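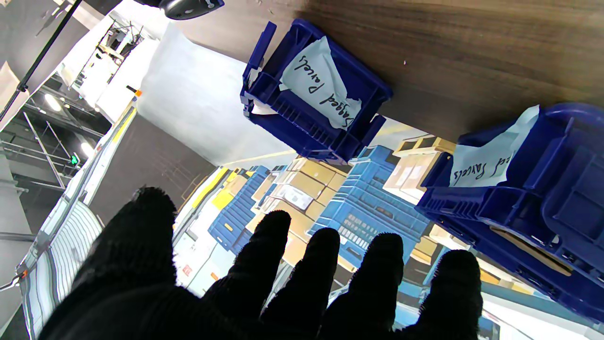
Box, crate, repeat

My goal for May was 213 good examples of a hand putting parcels into crates. A good example means the box gets picked up, goes where the handwritten label says it should, and the hand lets go without taking the crate along for the ride. I have 36. I also have strong opinions about packing tape.

The hand wears a black knit glove, like a burglar with a modest budget. I drive it from a chair in the Condton warehouse while Wakik, our logging software, records everything, including the part where I scratch my nose and the arm politely does something similar over the parcels.

What eats the time is variety. If every box is crisp and square, the model learns crisp and square and then falls to pieces over anything that has been through the mail. So I keep the ugly ones in rotation – creases, scuffs, tape that has given up – and I start each one at a different tilt. Fumbles get saved too, in their own folder. It is a large folder.
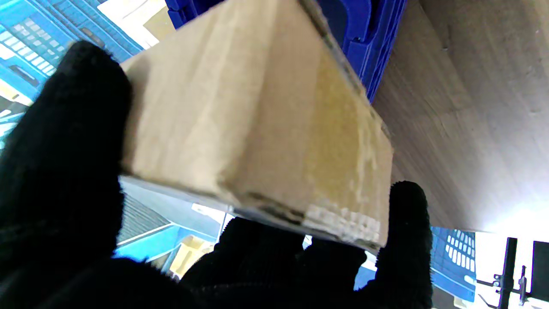 Ngozi Isah thinks I should stop throwing out the slow ones. A grasp that takes two tries still shows the model how to recover, she says, and my clean runs only teach it to be lucky. I went back and relabeled two of them last night. Thirty-eight, then.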